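Print this page | E-mail this page

Care and Storage of Comics and Graphic Novels at Home

The Rircombe Library Service receives many enquiries from residents who have inherited, or are building, a collection of comics. The following guidance has been prepared by Eusebio Villanueva of the Grullow Reading Room. It applies equally to single issues, annuals and bound volumes.

Choosing a place

Comics should be kept in a room that is lived in and heated evenly. Lofts, garages and sheds are unsuitable. Paper should not be stored against an outside wall, above a radiator, or next to a cooker or refrigerator. Direct sunlight fades covers quickly, and reds and yellows are usually the first to suffer.
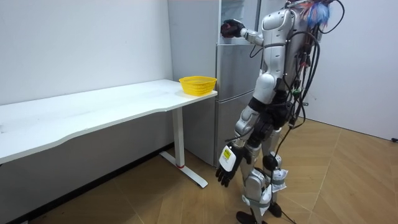
Boxes should stand at least 6 cm off the floor on a shelf or slatted base. Readers in older houses are advised to inspect their boxes each February, when condensation is often at its worst. A musty smell should be dealt with promptly by moving the collection to a drier room.

Bags and boards

Use polyester or polypropylene bags with acid-free backing boards. The board goes behind the comic with its coated side, if it has one, facing the back cover. Standard modern issues measure 26 cm in height, and a bag of 27 cm leaves sufficient room for the flap. Oversized titles such as the Sutanto annuals need a larger bag and should be laid flat.

Adhesive tape must be kept away from the cover when a comic is taken out. Many otherwise sound copies of Tovovura have been spoiled by a flap catching the front page.

Handling and cleaning

Wash and dry the hands before reading. Clear a flat surface large enough for the comic to lie fully open, and remove all food and drink from it. Surface dust may be lifted with a soft, dry brush, working from the spine outwards. Damp cloths, household sprays and pencil rubbers should not be used on covers.
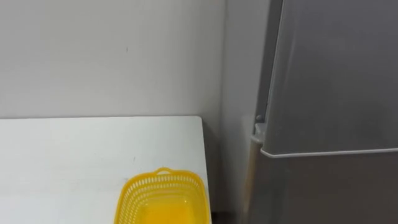
White table against a plain wall.

Rusted staples should be left in place. Removing them commonly tears the centre pages, and a repair of this kind is best left to a paper conservator.

Boxing and listing

A short box will hold up to 135 bagged issues. Comics should stand upright and be supported along their whole height; a half-filled box should be packed out with spare boards to prevent the issues from curving. Keep a written list of titles and issue numbers in a separate place, and note any existing damage beside each entry.

Rircombe Library Service. Contact us | Copyright | Page last reviewed September 2, 2022 | Back to top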